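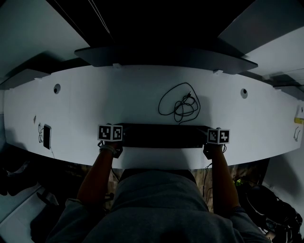

Tudur Rowlands wrote to us that in his plant the new line was ready in February, but the operators were not, and he asked why our FAQ says so little on this. He is right, so we have made the page longer. Last changed in June 2024.

# Moving a production line to Puster: questions from suppliers

**When do deliveries to the Hunell plant stop?**

Each part number has its own last delivery date. You find it in the transfer list, column "Last call-off". Until this date you deliver to Hunell as before, also if the first parts of the same family already go to Puster.

**Must we send new samples?**

Yes, if your part is fitted on the door line or the seat line. We need 30 pieces from normal production, with the measuring report. For all other parts the old approval stays valid – only the delivery address changes.

**Who pays for the safety stock?**

We asked suppliers to build 13 days of stock before the move. Parry pays for storage in the outside warehouse. Stock in your own building is your cost, but you may invoice it early. Please speak first with Llinos Meredith in purchasing.

**Can we use our present boxes?**

In most cases yes. The racks in Puster are lower than in Hunell, and the heaviest box they can take is 25 kg. Of the 93 box types in use, a few will be changed. If yours is one of them, you have already received a letter.

**How are the operators trained?**

They learn first at a practice station, then in pairs on the line with a colleague from Hunell. Nobody works alone before the team leader has signed the training card. Suppliers may send a person for the first week of their part, and for wiring and seat rails we ask you to do it.

**What happens if the start is late?**

Then Hunell goes on building and the transfer list gets a new version. Please do not plan from an e-mail or a phone call, only from the list.

**Does the labeling change?**

The label format is the same. The plant code is new, and it must be printed, not written by hand. Test labels go to Haf Kneath at the Winomen office, who answers normally in two working days.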